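Towel-Folding Robots Are Still Not Ready for Laundry Day

Thu 16 January

Another winter, another round of promises that a machine will soon take over the laundry. This time the claim comes from Ornberg, a start-up that says its two-armed system, called Sellen, will be folding towels and sheets in rental laundries by October. The company has put out a short announcement and a price it won't confirm. What it has not put out is a number anyone in the trade would want to see.

The number is towels per hour, with wrinkled ones and badly stacked ones left out. Gronirden, which runs a commercial laundry serving small hotels, says a trained worker at its folding table gets through 200 pieces an hour on a normal shift. Ornberg's own figure for Sellen is nine. The company calls that an early result and says speed will come later, once the machine is reliable.

Maybe so. But cloth is a hard thing for a machine to handle, and it has been hard for a long time. A box keeps its shape when you pick it up. A towel doesn't. It slides, bunches and hides its own corners, and every fold starts from a slightly different mess. 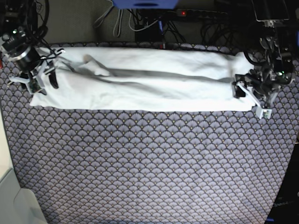

Anyone who has stood at a folding table knows the second half of the job is worse than the first. Getting a cloth into a long strip is one thing. Getting the edges to line up, pressing the creases out and putting it on a stack that won't lean is what the customer pays for. Ornberg's announcement talks a good deal about the folding and says very little about the stack.

It also says very little about what goes wrong. The company reports 600 practice folds but does not say how many had to be done over by hand, or who did them. Asked about this, Ornberg said it would share results "when they are meaningful." Laundry managers may feel the failures are fairly meaningful already. A worker who has to stand by and straighten things out is still a worker on the payroll, and now there is a machine to pay for too.

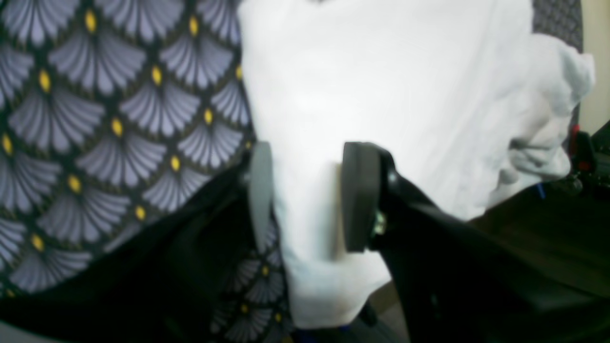

White cloth pinched between two gripper fingers, with fan-patterned fabric to the left.

Ruangrit, a linen rental firm that looked at the Ornberg system last fall, has decided to wait. The firm said it already uses ordinary flatwork machines for sheets, which go in one end and come out the other, and that it would need to see a full shift without a person stepping in before it looked again. It has no plans to cut folding jobs.

As for the home, Ornberg says a household version is two years away. That would put a pair of mechanical arms somewhere near the dryer, doing a chore most people finish during a TV show -- and only the flat items. The company confirmed that fitted sheets, socks and anything with buttons are outside the current plan.

Gronirden said it has agreed to a trial at one folding table if Ornberg meets its October date. The laundry will keep its regular crew on during the test.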